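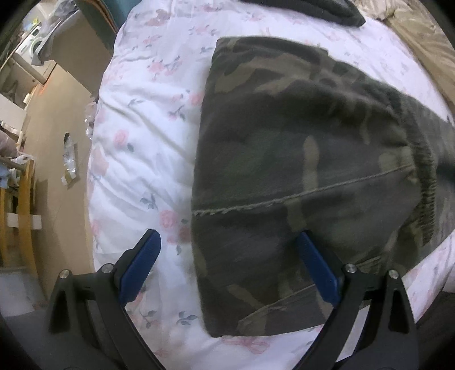 Farah, une vie à Hatthorpe
Biographie de l'ancienne mairesse Farah Dasetine

Auteure : Samah Benjelloun
Éditeur : Irkwood
Langue : français
Format : broché, avec rabats
Réf. catalogue : 2209
Parution de cette édition : 2021-01-13

Présentation du livre

Farah Dasetine a dirigé la mairie de Hatthorpe pendant 11 ans, mais beaucoup de lecteurs connaissent d'elle seulement les discours et la grande dispute du port. Samah Benjelloun a voulu raconter aussi le reste : l'école du soir, la première campagne perdue de 116 voix, les années où elle travaillait comme greffière et écrivait des lettres au journal sous le nom de sa mère.

Pour ce livre, l'auteure a lu 784 lettres, conservées par la famille dans une armoire de la maison, et elle a parlé avec les anciens collègues. Emmanuel Okoth, qui fut son directeur de cabinet, raconte pour la première fois la nuit du vote sur le budget. Son adversaire Nassoro Magesa a accepté lui aussi de répondre, et le chapitre six lui donne une place assez large.

Extrait du chapitre deux

« Elle ne savait pas encore parler dans un micro. Elle se tenait trop loin, puis trop près, et les gens du fond criaient qu'ils n'entendaient pas. Alors elle est descendue de l'estrade et elle a fait le discours au milieu des chaises, en tournant sur elle-même. Okoth m'a dit qu'il avait compris ce soir-là qu'on allait perdre, et qu'il resterait quand même. »

Contenu de l'édition

Le texte a été revu depuis le premier tirage. Les dates du deuxième mandat sont corrigées, et la préface de Brian Kinyua est nouvelle. On trouve à la fin un index des noms, une chronologie et un choix de lettres reproduites en entier. La traduction des lettres écrites en swahili est de Felista Obura.

Cette édition ne contient pas le cahier de photographies du premier tirage. Les personnes qui le désirent peuvent le commander séparément, dans la limite du stock.

Commande et livraison

Les commandes sont préparées par notre entrepôt et partent sous trois jours ouvrables. Pour les bibliothèques et les écoles, merci d'indiquer le numéro de bon de commande dans le champ « remarques ». Un livre arrivé abîmé est remplacé sans frais, il suffit de nous écrire dans les deux semaines qui suivent la réception.

L'édition de poche est prévue en mai. Elle aura le même texte, sans l'index.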